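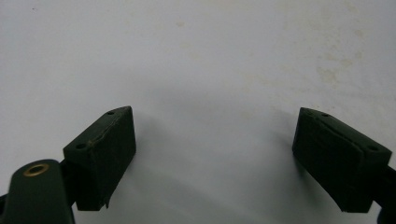
Slide 1: Two fingers, a pale surface, a few faint stains

(Leave this up while people find seats. Start when the doors close, don't wait for the coffee line.)

Hi everybody, thanks for coming in out of the sun. The title in the program is "Can It Do the Dishes Yet?" and I'm going to give you the answer now so you can relax: some of them, some days, if you're patient and you don't own anything with a stem.

Look at the slide for a second. I want to start with the stains up toward the right, because I think they're a better test than dishes. You'd see a mark like that on a surface and your hand would be moving before you'd made up your mind. Damp cloth, a couple of swipes, tilt your head to catch the light, maybe a fingernail if it's stubborn. Five seconds! Now hand that job to a machine and watch how many separate problems fall out of it. Is that a stain or a shadow? Is it on the surface or in it? How hard do I push? And the one that gets everybody -- when am I done?

(Pause. Ask for a show of hands: who has a robot vacuum? Who has rescued it this week?)

So, a bit about where I'm coming from. I help run a small repair and assembly shop called Leemans. We fix kitchen appliances and we build a few little subassemblies for other people. For the past while we've been trying to find out which of our own chores we could give away. I mean the dull ones. Sorting screws, wiping down benches, putting lids on boxes, folding the shop rags. I went in a believer and I'm still one, mostly, but my list of what works is shorter than I wanted it to be.

SLIDE 2: the good news

Lids. Lids are great. We put 1000 boxes past the Bident arm, all the same box, same lid, same spot on the bench, and I'd happily leave it alone with that job and go eat lunch. (I did. It was a nice lunch.) Anything that arrives in the same place and the same shape every time is pretty much a solved problem, and has been for years in the big plants. What's changed is that a shop my size can get it going in a week without hiring somebody to write code.

Screw sorting, also good, as long as they're spread out. Pile them up and things get slow.

SLIDE 3: the less good news

Rags. Oh boy. We gave the Groltis setup 50 clean rags to fold and it got 30 of them to where I'd put them on a shelf. My standards for a shop rag are low, folks. The others were more or less a ball. A rag doesn't have a shape until you give it one, and every time you grab a corner you change where all the other corners are. People do this by feel while they're talking about baseball.

(If someone asks about the videos online: yes, I've seen them too. Ask how many takes. Ask if the shirt was always the same shirt.)

SLIDE 4: fingers

I'm going to spend longer here than you'd expect, because it's the part I got wrong. I thought the brain was the whole story. Then I started paying attention to the hand.
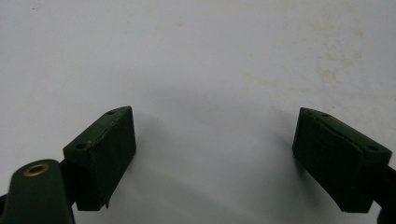
Maarten De Graaf emailed me after I gave a shorter version of this talk, and his point was that I'd been blaming the software for things a fresh pair of pads would fix. He said his crew changes pads on a schedule, every Thursday, whether they look bad or not, and half their mystery drops went away.

I think he's right, and it stung a little. Look along the edges of those blocks, at the seams. They're uneven, and on the left one there's a little pointed bit sticking out at the bottom. My own hands would be a mess too if I used them all day and they never healed! But a pad edge that's started to lift can catch on things, or let them slide, and the machine has no idea. It just knows it squeezed as far as it squeezed last time. You and I feel a glass start to slip and grab tighter before we've even noticed.

Two flat fingers can do a surprising amount, by the way. Pick up a cup, hold a brush, pull a drawer. Hold a sponge, sure. Then ask for even pressure across that sponge on a flat surface and you'll find yourself wishing for a palm.

SLIDE 5: so, wiping

Back to my stains. We tried a wiping routine from Hikirine on our benches. For fresh coffee it was fine. For old marks it did the same number of passes it always does and then went home, so to speak. It never looked back to check. I know people are working on the looking-back part and I'd love to be up here next year telling you it's sorted.

What I'd tell another shop owner today: give it the lids. Give it the screws if you can keep them spread out. Keep the rags. Keep a box of spare pads right next to the machine and write the date on them when they go on. And for the house, I'd wait, unless you enjoy tinkering, in which case you've already bought one and you're not listening to me anyway.

(Time check. If I'm past twenty-five minutes, skip slide 6 and go straight to questions.)

SLIDE 6: cost

Only if there's time. Don't read the table out loud. Say that the pads are cheap and the hours spent setting up a new chore are the real bill, and that I kept a notebook of those hours, which anybody can flip through at the break.

Questions. Repeat each one into the mic, the back row couldn't hear last time.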